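Foam bottle carrier

A foam bottle carrier is a block of moulded polystyrene with recessed wells, used to hold glass bottles upright and apart from one another. It is used for carrying and posting small numbers of soft drink, beer or sauce bottles. The most common size takes six bottles in two rows of three. Larger blocks for 12 or 24 bottles exist but are mostly found in warehouses.

The carrier is also known as a bottle tray, a foam six or, in parts of the packing trade, a "well block". The last name can also mean the base alone, without its cover.

Construction

Most carriers are made in two parts. The base has a round well for each bottle, deep enough to hold the lower part of the glass while leaving the neck free. The cover is a separate piece with shallow circular recesses in its inner face, spaced to match the wells beneath. When the two are closed, each bottle is held at both ends and cannot knock against its neighbour.

The outside of the base may be smooth or grooved. Vertical grooves make the block easier to grip and use slightly less material. Polystyrene foam is light and cushions well, but it dents under a fingernail and sheds small beads where it is cut or broken. Edges and rims wear first. Carriers in regular use are often bound with adhesive tape around the rim, which slows crumbling and gives the tape used for closing a firmer surface to stick to.

Filling

Bottles are normally put in one at a time, base first. The back row is filled before the front, so that the hand does not have to pass over standing bottles. A part-filled carrier with its back row complete is steady enough to be left on a table while the remaining bottles are brought to it.

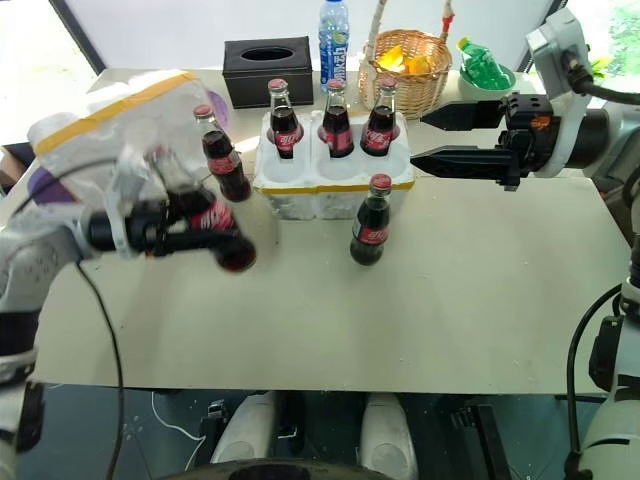

Fit

Wells are cut a little wider than the bottles they are meant for. A contoured cola bottle has a rounded base and a narrow neck, and in a wide well it may lean to one side. A slight lean does no harm in an open tray. It matters when the cover is put on, as a neck that stands out of line can miss its recess and press against the flat foam between two others. The usual remedy is to straighten the bottles by the neck before closing. Some packers put a twist of paper in the well.

Bottles in the same carrier should be of one height. Mixed heights leave the shorter ones unsupported at the top.

Closing

The cover is brought down level, with its recesses facing the caps, and pressed lightly at each corner. It should settle without force. Covers with worn or scalloped edges can still be used if the recesses are sound.

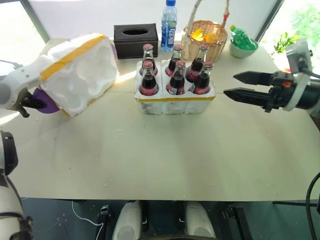 Once seated, the cover is taped to the base along at least two sides. For posting, the closed block goes into a close-fitting cardboard carton. The foam alone is not regarded as an outer package by most carriers of parcels.

Makers and sizes

The Gelarell pattern, with three columns and two rows, was widely copied and is still the shape most people recognise. Trokar sells a similar block under the stock number 2472, and a deeper version for taller bottles as 2921. Chowdary makes a base without a cover for use in shop displays. The Disby carrier differs in having a cover that is hinged with a strip of cloth.

Reuse and disposal

A carrier can be used many times if it is kept dry and stored with the cover on. Spilt drink should be wiped out of the wells with a damp cloth, as sugar left in the foam makes bottles stick. Solvent cleaners dissolve polystyrene and should be avoided. Many household collections do not accept the material, and broken carriers are generally put in with ordinary rubbish or taken to a site that accepts foam packaging.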